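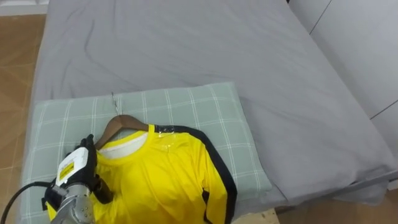
The Lesia is our hand controller for teaching a robot a job by doing it yourself, and I'm Dzifa Gyamfi, the person who answers the phone when you want one. You strap it on, you move, the arm at the other end moves with you, and everything gets recorded so you can train on it later. I've done shirts on hangers more than any other task and I still like it best as a test of a controller! A hanger is thin and smooth, the collar wants to slide, and if you close the fingers a touch too hard near the shoulder you end up holding half the sleeve as well. With the yellow shirt laid out flat on the pillow you've got room to get the fingers around one end of the wooden hanger, and that's the moment where you really want to feel what your own hand is doing.

What you get

One glove, left or right (tell me which, please, people forget), a wrist tracker, a foot pedal and the base unit. The pedal starts and stops a recording, so you're not reaching for a keyboard with a glove on. Tap it twice and the last take is thrown out. I use that a lot.

The glove has 7 sensors and reads 200 times a second. Battery life is 6 hours, and the battery swaps out without tools. Cable to the base unit is optional but I'd plug in if you're sitting close anyway.

Two ways to teach

Remote: wear the glove and drive the arm from your chair. Best for cloth, hangers, drawers, anything where the fingers matter.

By hand: switch the arm to free mode, take hold of the wrist and walk it through the motion. Good for big simple moves, and easier on a new operator. You can mix the two in one session, and the base unit marks which is which in the file.

How many takes do you need? Depends on the job, sorry. For a hanger task I start with 80 good ones and move the shirt a little between takes, then look at where it struggles and record more of exactly that.

Versions

Kırmızıgül is the standard glove, in three sizes. Seltwood is the same thing with longer fingers and a softer palm, for bigger hands or long days. Both work with the same base unit, so you can share one across a team.

New in May 2018: the pedal now has a lock switch, and the wrist strap is wider. If you bought yours in February or earlier, write to me and I'll send the new strap free.

Orders and repairs go through our shop in Sultilwood. Ask for Dzifa.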